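Dye workshop notebook: madder on Hellside wool, second round
August 19, 2026
Print this page | E-mail this page
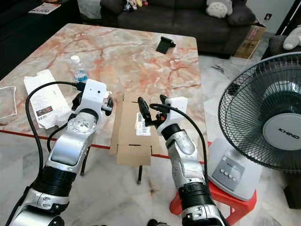 Does hard water make a better red from madder than soft water does? It does with our roots and our wool, and the gap is big enough to see from across the room.

I've wanted to pin this down since the December batch, which came out a sort of tired brick colour that everyone was polite about. I blamed the roots at the time. Today's skeins say the roots were fine and it was the rainwater butt all along, because I used the same bag of roots and got a proper singing red out of it. Very happy!

Wool first. The Hellside delivery weighed in at 2,456 g dry, all one spinning lot, plain two-ply, quite greasy. I scoured the lot yesterday with soda crystals and a long soak, then another soak when the water still looked like tea. It feels a bit harsh straight off the line but it softens after the dye bath. Labels are cotton tape with pencil through the knot (the laundry pen ran last time and I had to guess which skein was which, never again).

Mordant: alum at 12 per cent of the dry weight, with a little cream of tartar. Everything brought up slowly in the big Szabó pan, held under a simmer for an hour and left in the pan overnight with the lid on. The Szabó holds its heat so evenly that I hardly touched the ring. I'd love a second one.

Roots: 231 g per pan, chopped, then through the old coffee grinder until there was nothing bigger than a lentil. Rinsed once in cold water and that rinse thrown away. It takes off some of the yellow. I know the Histex booklet says to keep the rinse and use it for a peach, and I did that in the spring, and the peach is lovely, but I didn't want another pan on the go today.

Then the actual comparison. Pan A was rainwater from the butt. Pan B was water from the tap at Totach, filled there on the way in, and that stuff furs a kettle in a week. Same wool weight, same roots, same pan size, same ring turned to the same mark. Pan C was rainwater again with a spoonful of powdered chalk stirred in, to see if you can fake it.

Notes as I went along:

A went orange almost straight away and stayed there. At the end of the first hour it was a warm rust. Nice in its own right, I'd knit with it, but it isn't red.

B looked like nothing for the first half hour. I nearly gave up and added more roots. Then the colour started to go on, pinkish at first, and after that it just kept getting deeper. Held at 60 degrees for the last stretch. It crept up to 65 once when I was hunting for the spare lid, and I pulled it off the ring until it came back down. No browning that I can find.

C sat between the other two for most of the morning and then caught up with B. The chalk doesn't dissolve much, it swirls about and settles, so stir it. There's one pale patch on the C skein where the ties were too tight, which is my own fault and nothing to do with the water.

All three left to cool in their pans over lunch, then out, squeezed and hung without rinsing for an hour. Rinsed after that in the sink. B let go of hardly any colour. A ran for ages.

Dry results, by the north window: A is rust orange. B is a clear, slightly blue red, the best we've had in here. C is the same red with a touch more brown in it, and if you saw it alone you'd call it a success. I put B next to the old Histex sample card and it lands a shade darker than their strongest madder — I did a small dance.

Rub test on white cotton, dry and damp: B and C leave nothing dry and a faint pink when damp. A leaves a bit of orange both ways. Light test strips are cut and taped in the south window, half covered with card, to be looked at in 22 days. Please don't move them to get at the latch.

Second dip in the leftover baths: I put a small skein of unused mordanted wool into each one at the end of the day. B's is already coral. If the bath from B is still giving colour tomorrow I'll do a third, and after that it goes on the compost.

Things to sort out. The thermometer reads 2 degrees high against the glass one, so knock that off any reading in this book before today (the temperatures above are already corrected). We're down to the last jar of alum. The strainer cloth has a hole near the hem and let grit through into pan C, so there are bits of root stuck in the wool that will have to be shaken out when it's bone dry.

For next time I want to try chalk at half the amount, and also chalk added late, once the roots have had their soak. Somebody also left a note on the board asking about linen. Yes please! It'll need a tannin bath first, and I'd start with the oak gall powder because it's pale and won't muddy the red.

Leftover wool, mordanted and undyed, is hanging damp on the back rail. Use it by the weekend or let it dry properly and label it.

Print this page | E-mail this page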